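제철 재료와 부엌 상식, 어디까지 믿을 것인가

여름만 되면 부엌 관련 글이 쏟아진다. 토마토는 절대 냉장고에 넣지 마라, 바질은 꽃병처럼 물에 꽂아라, 마늘은 전자레인지에 돌리면 껍질이 저절로 벗겨진다. 나도 한동안은 다 따라 했다. 그러다 버린 바질이 한 무더기고, 전자레인지에서 고무처럼 변한 마늘도 여러 통이다. 그래서 요즘은 남의 말을 들으면 일단 내 부엌에서 해 본다. 아래는 그렇게 해 보고 남긴 것과 버린 것들이다. 우리 집 냉장고와 우리 집 가스레인지 기준이니 그 점은 감안해서 읽어 주시길.

토마토와 냉장고

토마토를 냉장고에 넣으면 맛이 죽는다고들 한다. 반은 맞는 말 같다. 덜 익은 토마토를 넣으면 그 상태로 멈춘 듯 밍밍해진다. 그런데 이미 푹 익어서 손가락 자국이 남을 정도가 된 토마토를 7월 말 부엌에 내놓으면 하루 이틀 사이에 물러 터진다. 맛을 지키겠다고 곰팡이를 키우는 셈이다. 나는 익을 때까지는 꼭지를 아래로 해서 밖에 두고, 다 익으면 냉장고에 넣었다가 먹기 한 시간 전에 꺼낸다. 꼭지를 아래로 두는 게 정말 효과가 있는지는 모르겠다. 두 번 비교해 봤는데 한 번은 차이가 있었고 한 번은 없었다.

Zedville 시장에서 채소를 파는 Nazar Antoniuk 씨는 냉장고 이야기만 나오면 고개를 젓는다. 매일 새 토마토를 만지는 사람이니 그럴 만도 하다. 일주일에 한 번 장을 보는 집에는 그대로 적용할 수가 없다.

바질 꽃병

줄기 끝을 자르고 물컵에 꽂아 두면 2주를 간다는 말이 있다. 우리 집에서는 닷새가 한계였다. 물을 매일 갈아 줬는데도 그랬고, 비닐을 씌웠더니 안쪽에 물방울이 맺혀 오히려 잎이 검어졌다. 살짝 적신 키친타월로 감싸 채소칸에 넣은 쪽도 나을 게 없었다. 바질은 냉장고를 싫어한다는 상식만큼은 맞는 것 같다. 결국 제일 나은 방법은 사 온 날 절반을 올리브유와 함께 갈아서 얼리는 것이다. 색은 좀 칙칙해지지만 수프나 파스타 소스에 넣을 때는 아무 상관이 없다. 마트에서 파는 화분 바질은 한 화분에 너무 많은 포기를 몰아 심어 놓아서, 나눠 심지 않으면 금방 주저앉는다.

마늘 껍질

전자레인지 이야기는 앞에서 했다. 뚜껑 있는 통에 쪽을 넣고 세게 흔드는 방법은 생각보다 쓸 만하다. 다만 마늘이 잘 말라 있어야 하고, 햇마늘에는 거의 통하지 않는다. 영상에서는 늘 잘 마른 마늘만 골라서 보여 주는 것 같다. 두세 쪽이면 칼 옆면으로 누르는 게 빠르다. 통을 꺼내고 씻을 시간이면 이미 다 까고도 남는다.

파스타 삶는 물

물에 기름을 넣으면 면이 붙지 않는다고 한다. 면이 붙는 건 대개 처음 1분에 젓지 않아서다. 기름은 물 위에 떠 있다가 건질 때 면에 묻고, 그러면 소스가 미끄러진다. 이건 몇 번을 해 봐도 같았다. 안 넣는 쪽이 낫다.

물을 아주 많이 잡으라는 말도 의심스럽다. 300그램을 삶는다고 커다란 냄비를 가득 채울 이유를 나는 찾지 못했다. 면이 잠기고 저을 공간이 있으면 충분했고, 물이 적으면 면수가 진해져서 소스가 더 잘 엉긴다. 긴 면이라면 넓은 팬이 편하다. 소금은 줄인 물에 맞춰 같이 줄여야 한다. 처음에 이걸 잊어서 한 냄비를 통째로 버렸다.

면수를 조금 남기라는 충고는 그대로 따른다. 의심하려고 해 봤지만 정말로 도움이 된다.

버섯은 씻으면 안 된다?

버섯이 스펀지처럼 물을 빨아들인다며 솔로 하나하나 털라고 한다. 저울이 있는 사람은 직접 재 보면 된다. 나는 양송이를 흐르는 물에 빠르게 헹구고 닦은 다음 다시 달아 봤는데, 눈금이 겨우 9그램 늘었다. 팬이 충분히 뜨겁고 버섯을 겹치지 않게 놓으면 그 정도 물은 금방 날아간다. 흙 씹히는 것보다 백번 낫다. 물에 오래 담가 두는 것은 다른 이야기고, 그건 나도 안 한다.

나무 도마와 레몬

소금을 뿌리고 반으로 자른 레몬으로 문지르면 소독이 된다는 글을 자주 본다. 양파 냄새는 확실히 줄어든다. 소독이라는 말은 믿지 않는다. 생닭을 썬 도마라면 세제와 뜨거운 물로 씻고 세워서 완전히 말리는 게 먼저다. 애초에 고기용을 따로 두는 편이 마음이 편하다. 오일은 식용유 말고 도마용을 쓴다. 해바라기유를 발랐다가 여름 내내 쩐내가 났던 적이 있다.

식초와 베이킹소다

배수구에 둘을 같이 부으면 거품이 부글부글 일어나서 보기에는 아주 그럴듯하다. 그런데 거품이 가라앉고 나면 남는 건 거의 물이다. 따로 쓰면 각각 쓸모가 있다. 베이킹소다는 눌어붙은 냄비에 개어 바르고, 식초는 주전자 물때에 쓴다. 배수구는 거름망을 매일 비우고 가끔 트랩을 풀어서 닦는 것 말고는 뾰족한 수를 못 찾았다. 하기 싫은 일이라 다들 거품 쪽을 믿고 싶은 게 아닌가 싶다.

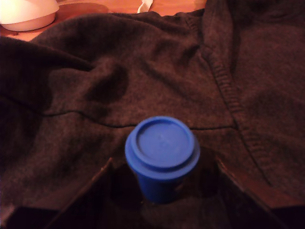 말린 허브 이야기도 하나 해야겠다. 오레가노는 말린 것이 낫고 바질과 파슬리는 말리면 건초 맛이 난다는 게 내 결론이다. 오븐에서 말릴 때는 60도를 넘기지 않는다. 더 올렸더니 향이 부엌으로 다 빠져나가고 통에는 부스러기만 남았다. 문을 조금 열어 두라는 조언도 있는데, 한여름에 그렇게 했다가는 사람이 먼저 마른다. 그냥 그늘에 거꾸로 매달아 두면 된다. 먼지가 걱정되면 종이봉투를 씌우고 옆에 구멍을 낸다.

제철이라는 말

제철 재료가 무조건 싸고 맛있다는 말도 조금 걸러 듣는다. 주키니는 여름에 정말 싸다. 하지만 팔뚝만 하게 자란 주키니는 아무리 제철이라도 속이 솜 같다. 반대로 병아리콩이나 통조림 토마토는 계절을 따질 필요가 별로 없다. 11월에 먹는 토마토 소스라면 비싼 온실 토마토보다 통조림이 낫다. 통조림을 부끄러워하는 요리책이 많은데, 그 책을 쓴 사람들도 찬장에 몇 개씩은 있을 거라고 생각한다.

복숭아를 갈색 종이봉투에 넣어 익히는 방법은 통한다. 사과를 같이 넣으면 더 빠르다. 다만 하루에 한 번은 열어 봐야 하고, 잊어버리면 봉투 바닥이 먼저 알려 준다.

칼에 대해서 짧게

세트로 된 칼은 사지 않는다. 손에 맞는 식칼 하나, 과도 하나, 빵칼 하나면 대부분의 일이 된다. 봉에 문지르는 것을 칼을 간다고 부르는데, 무뎌진 칼은 봉으로는 살아나지 않는다. 숫돌이 어려우면 동네에서 갈아 주는 곳에 맡기면 된다. 잘 익은 토마토 껍질에 칼날을 올려 놓고 누르지 않고 당겼을 때 들어가면 아직 쓸 만한 칼이다.

독자 의견 중에서

Līga Eglītis: 바질 얼릴 때 치즈는 빼고 가세요. 넣고 얼렸더니 녹인 다음에 알갱이가 생겼어요. 치즈는 먹을 때 넣는 게 나아요.

Myroslav Hladun: 버섯 부분은 동의 못 합니다. 양송이는 그렇다 쳐도 주름이 벌어진 버섯은 물이 훨씬 많이 들어가요. 저는 계속 솔을 쓸 겁니다.

답글: 맞는 지적입니다. 저는 양송이만 재 봤습니다. 다른 버섯도 달아 보고 결과가 다르면 본문을 고치겠습니다.

Ylva Lundgren: 배수구에 끓는 물 붓는 건 어떤가요? 플라스틱 관이면 안 좋다고 들었는데요.

답글: 저도 그렇게 들었고, 우리 집 관이 플라스틱이라 시험해 보지는 않았습니다. 뜨거운 수돗물까지만 씁니다.

2021년 7월 30일에 파스타 물 항목을 고쳐 썼음.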